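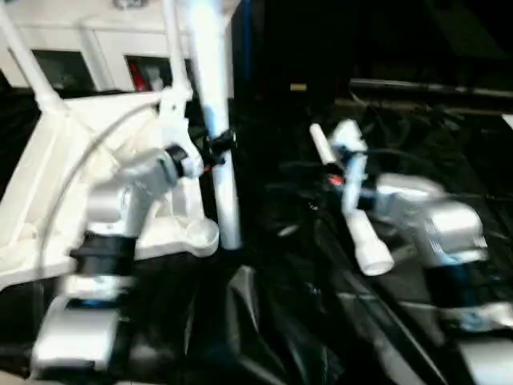
Saturday, in the lab again, and I don't mind one bit. Kept the heating on low and my coat on until the arms had warmed up, then forgot I was wearing it until lunch.

I have to get this down while it's fresh because I am very, very pleased. The short set works. I trained on 172 demonstrations of the pipe task, picked out of the full 3939 by the pause score, and it beat the policy trained on the whole lot. I ran the last block of trials this morning and then sat and read the totals three times over, and then went and made a tea and came back and read them again.

So, for future me, who will have forgotten how this went. The full collection is everything we've recorded on the pipe job since the autumn, by anyone who had a spare hour and could stand the controllers. Some of it is lovely and some of it is me in my first week, going up to the pipe and backing off and going up again like somebody trying to park. I'd always assumed that more was better and the network would sort the good from the bad. Shi never liked that. Back in February Shi said to me over the sink, stop asking which demos succeeded, they nearly all succeeded, ask which ones hesitated. I wrote it on my hand!

The pause score is embarrassingly simple. You go through each recording and look for stretches where both arms are nearly still but the job isn't at a natural stopping point (just after a grip closes, say, or when a fitting is properly home). Add up the length of those stretches, divide by the length of the whole thing, sort. That's it. I spent two weeks on a cleverer version with a little model predicting the "intent" of the operator and it gave me almost the same order as the simple one, with a great deal more swearing. The clever version is in a folder called attic.

The cut-off is the bit I can't defend yet. I took the smoothest ones until the list began to lose whole kinds of approach - for a while there wasn't a single left-arm-steadies-first in it - and then went back a notch, and that's where 172 came from. Leif Brøndum will ask me about it on the call and I will go red. I need a proper curve with different set sizes on it, and I need a random 172 as well, obviously. I can't say it's the smoothness doing the work until I've seen a random set the same size do badly. If the random one does just as well then what I've found is that we've been training on far too much, which would be a different paper (and a slightly annoying one, but I'd still write it).

Trials: 200 for each policy, alternating in small batches so that neither one got all the good mornings. I did the resets myself and I've got the sore back to show for it. The Skornar policy, the full-set one, does what it has always done, it comes in with the piece, gets close and then dithers. You can see it thinking, or it looks like thinking, and it's only copying us. Every wobble we ever did is in there, averaged into a sort of nervous hover. The new one just goes. The first time I watched it swing the piece across I had my hand on the stop button and was a hair away from pressing it, because it was so much quicker than I'm used to. Both arms moving together! I've been trying to get both arms to move together for months and I'd been adding things to the loss to encourage it, and all it needed was to be shown people who did it that way.

I should put down the failures too. It's worse when a grip slips. The full-set policy has seen plenty of slips and recoveries, because beginners slip, and it'll often go back and have another go. The short-set one has hardly seen any, so it carries on very confidently towards the pipe with nothing much in its fingers. Funny the first time. I think the fix is to score the recoveries separately and keep a few of those on purpose, even the ugly ones. Shi thinks a handful would do. I'd like to try that before I touch anything else.

Also the cable on the left arm needs looking at, it drags a bit at the far end of the reach and I don't want it to be the reason for anything.

Rang Shi at lunchtime and read the numbers out and there was a long silence and then "read me the second one again." From Shi that is a parade.

Then a walk up past the Kastdale allotments because my legs had gone stiff, soup, back by 2. Spent the afternoon copying everything to the Dolcombe drive and writing out exactly which recordings went in, by hand, in the blue notebook as well as the file, after what happened with the gasket data. Never again.

Things for next week. Random set, start training first thing. Ask Leif whether we can have the machine two nights running. Look at whether the pause score picks out certain operators - I had a peek and my own late ones are in there, quite a few, and none of my early ones, and I was absurdly proud about that all the way home. If it's mostly picking out two or three people then the policy might be learning their habits and I ought to say so.

Beans on toast for tea. Too wound up to read. I keep seeing that swing.

Recent entries
The attic folder
Soup, and a very long call with Leif
Grip slips, day two
What Shi said over the sink
Gasket data (a sad one)
New boots, Kastdale in the rain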